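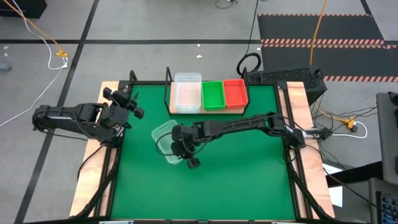
¿Se puede recuperar una versión anterior de un documento compartido en Skudach?
Los editores pueden hacerlo desde el historial, durante los 18 meses siguientes al cambio. Los lectores tienen que pedirlo al editor de la carpeta.

Acta de la reunión del grupo de documentos compartidos
Miércoles, 9:00, sala pequeña y conexión remota
Asisten: Redacción, Soporte, Formación y la oficina de Fasura

1. Acta anterior
Se aprueba con una corrección: donde decía "carpetas archivadas" debe decir "carpetas bloqueadas".

2. Paso de Nikzad a Skudach
Soporte informa de que ya están trasladados 900 documentos. Quedan pendientes 175, casi todos hojas de cálculo con fórmulas que Skudach no reconoce. Fasura pide que no se cierre Nikzad antes de octubre, porque todavía tiene allí los formularios de pedidos. Se acepta.

3. Comentarios y sugerencias
Redacción explica que los comentarios resueltos desaparecen del margen y después es difícil de encontrarlos. Formación responde que existe el filtro "Resueltos", pero está en el menú Revisar y no en el panel. Se acuerda añadirlo a la guía, con los nombres exactos de los menús.
No hubo acuerdo sobre quién puede aceptar sugerencias en los documentos comunes. El punto queda abierto.

4. Nombres de los archivos
Se mantiene la norma de área, tema y mes. Fasura prefiere poner primero el mes. Lo probará en sus propias carpetas y contará el resultado.

5. Complemento Skoltent
Soporte lo ha instalado en nueve cuentas de prueba. La exportación a PDF funciona bien, salvo las notas al pie, que pierden la numeración. Se escribirá al proveedor.

6. Ruegos y preguntas
Formación ruega que las dudas se envíen al buzón común y no por mensaje privado.

Se levanta la sesión a las 10:20.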